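Small Dishes, Measured Twice
Szymon Grabowska on sorting, holding and counting out coffee beans

Szymon Grabowska runs the sample bench at Ganow, a small roasting business that also sells tableware for cupping and home brewing under the Stolisstead name. I visited in December to ask about vessels: what he puts beans in between the storage bin and the grinder, and how he picks the shape.

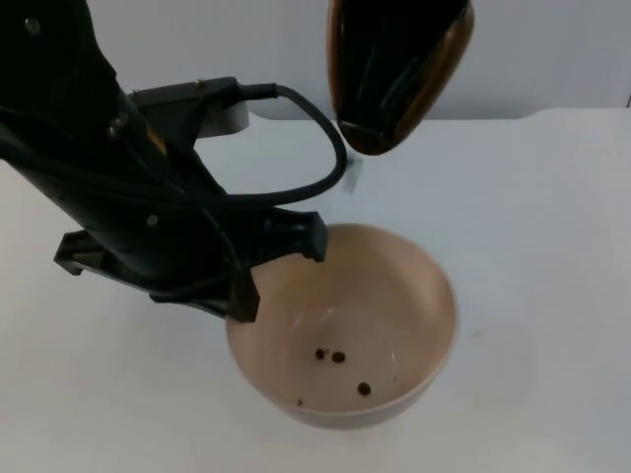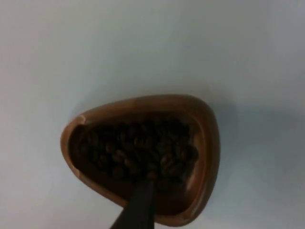

A pale round bowl, and a brown dish of roasted beans.

INTERVIEWS / BENCH AND TABLEWARE

Grabowska weighs coffee before he does anything else with it, and he dislikes weighing it in the vessel it arrived in. Bags hold static, he says, and bins are too large for the scale. Everything on his bench passes through a small open dish first.

"A dish does three jobs," he said. "It goes on the scale, it lets you look at the beans, and it pours. A cup will do the first one. It won't do the second very well, and most cups pour badly when the load is dry and round."

The brown dish he uses most has a rounded-triangular outline, broad at one side and narrow at the other. The narrow end is where the beans leave. He tips it slowly, with the point over the mouth of the grinder, and the beans run together as the walls close in. With a circular dish of the same volume, the beans spread along the rim and a few always go over the side.

"The geometry is not complicated. You have a wide basin and two walls that converge. The beans have to form a line. If you tip past a certain angle they all go at once, so you keep it shallow and tap with one finger."

I asked what angle. He has not measured it, and he does not think a figure would help, as it changes with the roast. Dark beans with oil on the surface hang back and then slide as a group. Lighter ones roll individually and start sooner.

The rim matters too, in his account. He wants a thick one with a soft outer edge. A thin rim chips when it is knocked against a metal hopper, and a chip of glaze in a burr grinder is an expensive problem. He has retired two dishes for chips and now checks the rim with a thumb before each session.

The round bowl has a different use. It is deeper, and he does not pour from it if he can avoid it. It is for small pieces that have been set aside and that somebody will want to look at again.

"If I pull something out of a sample, it goes in a deep bowl. You can bump a deep bowl. You can put it down next to a fan. The pieces stay on the bottom."

He prefers a pale interior for this. Dark pieces show at once against a beige or pink glaze, and an empty bowl can be confirmed as empty from across the bench. The brown dish fails that test. A single dark bean against a dark inner wall can be missed, and he admits he has carried one over from one sample into the next.

"It was one bean in a 16-gram dose. It makes very little difference to the cup. It makes a difference to the record, because the weight no longer agrees with what you wrote down."

His records are kept in Baler, a plain logging program that he adopted when the paper sheets became hard to search. Each line holds a sample number, a dose, a dish code and a note. When we spoke the log stood at 1494 lines. The dish code is his own addition. It identifies which vessel was on the scale, so a wrong tare can be traced afterward.

The tare procedure is dull and he follows it exactly. The empty dish goes on the scale and is left until the reading stops moving. The reading is compared with the weight written on a card. His most used dish is listed at 132 grams. If the scale shows anything else, the dish is wiped and weighed again. Only then is the scale zeroed.

"People zero first and wipe later. Or they don't wipe. Coffee leaves oil, and oil picks up dust and chaff. After a week of that your dish has a new weight."

Washing is by hand, in warm water with a small amount of unscented soap, followed by two rinses. He dries with a cotton cloth and then leaves the dish upside down on a rack for 90 minutes before it goes back into use. I suggested that was a long time for a small piece of glazed ware. He agreed that the glazed part is dry much sooner. The foot ring on most dishes is unglazed, and it takes up water.

For the tabletop he wants a plain white or pale gray surface, matte, with no pattern and no seams near the scale. Glossy tops reflect the overhead lamps, and reflections make it hard to judge color. Wood grain hides chaff. A plain pale top also shows a dropped bean immediately. He wipes it from back to front, always in the same direction, and sweeps whatever he collects into a tray for checking.

The question of how full to load a dish took up a good part of our conversation. Grabowska's colleague Siyabonga Mokgethi, who handles the Stolisstead tableware orders, joined us for this section and disagreed with him on nearly every point.

Mokgethi's position is that a dish should be sold by the level load, meaning beans up to the underside of the rim and no higher. Buyers compare capacity figures, and a heaped figure is misleading. "If you heap it, two people will get two different amounts," he said. "One of them writes to me."

Grabowska heaps. He argues that a mound is easier to inspect, as more of the beans are on the outside and the light reaches them from several directions. He turns the dish a little at a time and looks for split beans, pale beans that did not roast through, and shells. The center crease is a useful guide. In an evenly roasted bean it is a clean line. Where it has opened wide or has scorched edges, he pulls the bean and sets it aside.

"Level is fine for a catalog. I am not measuring by volume. I have a scale."

"The customer may not have a scale," Mokgethi said.

They have settled on printing the level capacity and leaving the heaped one out. The card packed with each dish advises weighing.

Mokgethi had his own complaint about the triangular form, to do with shipping. Round pieces nest and stack. The triangular ones nest only if every point faces the same way, and a packer working quickly will turn one. The stack then leans, and the rims take the load at two places instead of all the way around. He now has the supplier, Matlala, put a paper sheet between each pair with the direction marked on it. Breakage has fallen since the change, though he would not give a rate until he has a full season of orders to compare.

Color is less of an issue for him. Brown sells steadily and hides coffee stains. Pale pink-beige sells to people who have seen it in a kitchen already. He has been asked for a white triangular dish, and Grabowska would like one as well, for the reasons given earlier. Matlala has made trial pieces. The white glaze ran thin at the tightest part of the curve and let the clay show through, and a second trial is planned with a thicker coat.

I asked Grabowska whether a home user needs any of this. He thought about one dish would be enough, provided it is kept for coffee and nothing else. Garlic and spices are the usual trouble. Glaze does not hold much smell, but an unglazed foot can, and so can the cloth used to dry it.

"Keep one dish. Keep one cloth. Write the empty weight on a piece of tape and stick it inside the cupboard door. When you get a bad cup you can at least rule out the dose."

He does not store beans in open dishes at any point. They are out for as long as it takes to weigh and inspect them, a few minutes in most cases, and anything left over goes back into a closed container with its sample number. Beans that have sat out through lunch are not returned to the sample. They go into a jar by the sink and are used for seasoning new burrs.

The last item on his list was a lid. Mokgethi has asked for one twice, as a product. Grabowska is against it. A lid for a rounded triangle fits in three positions if the sides are equal and one if they are not, and in his view people will force it. They were still discussing gasket material when I packed up my notes.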